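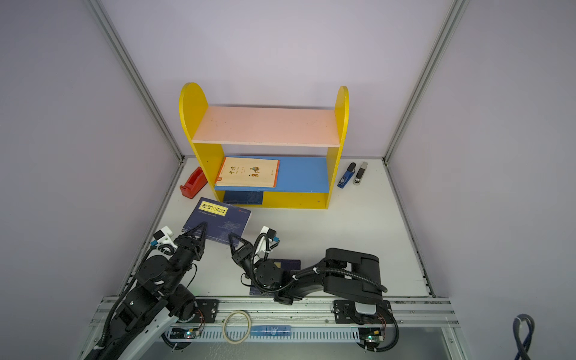
Neues aus der Bücherecke: Was wir beim Tauschen gelernt haben

21. Dezember 2022

Liebe Leserinnen und Leser,

seit Mai gibt es im Nachbarschaftshaus Sonunside eine Tauschecke für Kinderbücher. Ich habe versprochen, dass ich vor dem Jahresende einen Bericht schreibe, und diesen möchte ich heute geben. Deutsch ist nicht meine erste Sprache, ich bitte deshalb um Nachsicht, wenn ein Satz etwas steif klingt.

Die Regel ist einfach geblieben: Man bringt ein Buch und nimmt ein Buch. Wer keines mitbringen kann, nimmt trotzdem eines. Bis heute sind 920 Bücher durch unsere Ecke gewandert. Diese Zahl stammt aus dem Heft, das neben der Tür liegt und in welches die Familien ihre Titel eintragen.

Am meisten gefragt sind Bilderbücher mit wenig Text, die man mehrmals am Abend vorlesen kann. Auch Tierbücher gehen schnell weg. Schwieriger ist es mit den Sachbüchern für ältere Kinder. Viele davon sind veraltet, und ein Atlas, in dem die Grenzen nicht mehr stimmen, hilft beim Lernen nicht viel. Wir bitten Sie, solche Bücher zu Hause auszusortieren.

Sehr gefreut haben mich die Bücher in anderen Sprachen. Inzwischen haben wir Titel in 8 Sprachen, darunter Türkisch, Ukrainisch, Finnisch und Portugiesisch. Ich selbst habe meinen Kindern immer in meiner Muttersprache vorgelesen, auch als man mir davon abriet, und ich habe es nie bereut. Ein Kind, das zu Hause eine reiche Sprache hört, bringt diese Erfahrung in die zweite Sprache mit. Wenn Sie also zweisprachige Bücher besitzen, die niemand mehr liest, so sind diese bei uns herzlich willkommen.

Manche Eltern haben gefragt, wie man Bücher für kleine Kinder am besten aufstellt. Meine Erfahrung ist, dass Kinder unter fünf Jahren nach dem Titelbild wählen. Ein Buchrücken sagt ihnen nichts. Stellen Sie darum wenige Bücher mit dem Gesicht nach vorne auf und wechseln Sie diese alle 2 Wochen aus. Die übrigen dürfen in einer Kiste warten. Wenn sie wieder hervorkommen, werden sie oft wie neue Bücher begrüßt. Wichtig ist auch die Höhe: Das Kind soll das Buch selber nehmen und selber zurückstellen können.
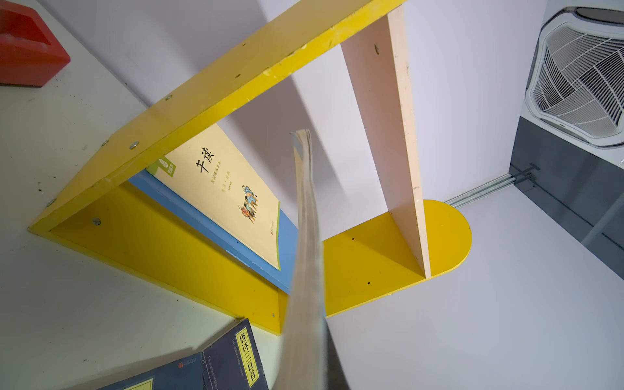

Zur Pflege noch einige Hinweise. Klebrige Einbände wische ich mit einem leicht feuchten Tuch ab und lasse sie danach offen stehen. Bleistiftstriche gehen mit einem weichen Radiergummi weg, wenn man vom Bund nach außen radiert. Für gerissene Seiten nehmen Sie bitte kein gewöhnliches Klebeband, es wird mit den Jahren gelb und hart. Im Schreibwarengeschäft Brillari bekommt man ein dünnes Reparaturband aus Papier, mit dem ich zufrieden bin. Bücher, die nach Keller riechen, können wir leider nicht annehmen. Der Geruch geht auf die anderen über.

Unser Vorlesenachmittag macht über die Feiertage eine Pause. Im neuen Jahr lesen wir zuerst aus der Reihe »Tikkanen«, der Geschichte von dem Fuchs, der nicht schlafen will. Die größeren Kinder haben sich »Die Inseln von Grorninero« gewünscht, das ist ein dickes Buch und wird uns wohl bis zum Frühling beschäftigen. Die Teilnahme ist kostenlos. Ein Sitzkissen bringen Sie bitte mit, der Boden ist im Winter kalt.

Eine Bitte habe ich außerdem. Für die Sammlung von Pappbilderbüchern fehlt uns der Nachschub, denn diese werden von den Kleinsten sehr gründlich benutzt, manchmal auch mit den Zähnen. Mit einer Spende von 50 Euro aus dem Herbstbasar konnten wir einige ersetzen, aber es reicht noch nicht. Gut erhaltene Pappbücher können Sie während der Öffnungszeiten am Empfang abgeben, am liebsten in einer Tasche, auf der »Tauschecke« steht. Die Tasche bekommen Sie auf Wunsch zurück.

Ich wünsche Ihnen ruhige Feiertage und genügend Zeit zum Vorlesen.

Ihre Betreuerin der Tauschecke, Nachbarschaftshaus Sonunside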